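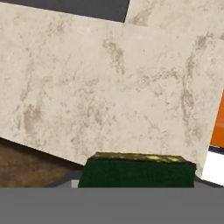 Why pay for the simulator at all, Flendomell wanted to know, when the money could go straight on the arm? Fair question, and I've had it in my replies from 17 different directions this week, so here's a thread on what we're buying and in what order. Get a brew.

Quick background for new followers. I do the equipment planning for Plula, a small cleaning firm that looks after holiday lets. We want an arm that can wipe down kitchen worktops between guests. We don't own one yet. Everything so far has been done in simulation, with a marble worktop and a green sponge, and I've become weirdly fond of that sponge.

So, the money. The simulator licence plus the kitchen models came to £2,037 for the year. That felt like a lot when I signed it off. Then I got the first quote for hardware and it stopped feeling like a lot!

What does that buy us? Mostly the right to be wrong cheaply. We can swap the gripper, change the reach, move the worktop, and the only thing I lose is an afternoon. Try doing that with a crate on a pallet and a 23 page returns policy (I read it, all 23, with biscuits).

The two quotes. Flanari will sell us an arm outright, with a gripper thrown in, but fitting is extra and so is training. Mirzaei would rather lease, everything bundled, four years minimum. On paper the lease is dearer. On paper I also never have to ring round for a spare part in the middle of August.

I went back and forth on this for ages. My spreadsheet has a tab called "lease", a tab called "buy" and a tab called "lie down". The gap between them nearly disappears once you put in servicing, and both firms were a bit shy about servicing until I asked twice. Ask twice, always.

Things I forgot in the first version of the budget, in case it saves somebody a red face: delivery to an upstairs flat. A stand. The insurance going up. Sponges – lots of sponges, they wear out and you can't have one arm doing six kitchens with the same one. Someone's wages while they sit and watch it for the first few months.

That last one is the biggest line after the arm itself. If your supplier's sums show the machine saving you money from the first morning, have a look for who's standing next to it. Ours will have a person there till at least May, and I've budgeted for that at full pay.

Stone tops deserve their own post. Half our lets have marble or something made to look like it, and owners are VERY protective of it. So the gripper matters more to me than the arm. Anything hard that could touch the stone if the sponge slips is a repair bill waiting for us, and I want a soft cover priced into both quotes before I compare them again.

Neither quote has one yet. Flanari said it could be added "at a later stage", which I've written down as a cost now. Mirzaei said they'd look into it and to be fair they came back the next day with a price, just not a very nice one.

Somebody asked about grants. We looked. The one that fits us pays out after you've spent the money, so you still need to have it sitting there first, and for a firm our size that's a proper worry. I've left it out of the plan completely. If it turns up we'll buy a second gripper.

Someone else asked why we don't get the cheapest arm going and see how it does. I was tempted! But the cheap ones I looked at couldn't reach the back of a normal worktop from where we'd have to stand them, and I'd only be buying again in a year.

Where it stands as of 11/29/20: simulator paid for, arm not ordered, both quotes being redone with the cover and servicing written in. I'm leaning towards the lease. I was leaning towards buying on the last thread, so don't hold me to it.

Flendomell, to answer you properly: I'd have spent the money on the arm too, a year ago, and I'd have picked one that was too short. Send me your worktop depths and I'll share the spreadsheet, lie down tab included.

Next thread will be on what counts as "clean enough" before we sign anything, as both suppliers want it in writing and so do I.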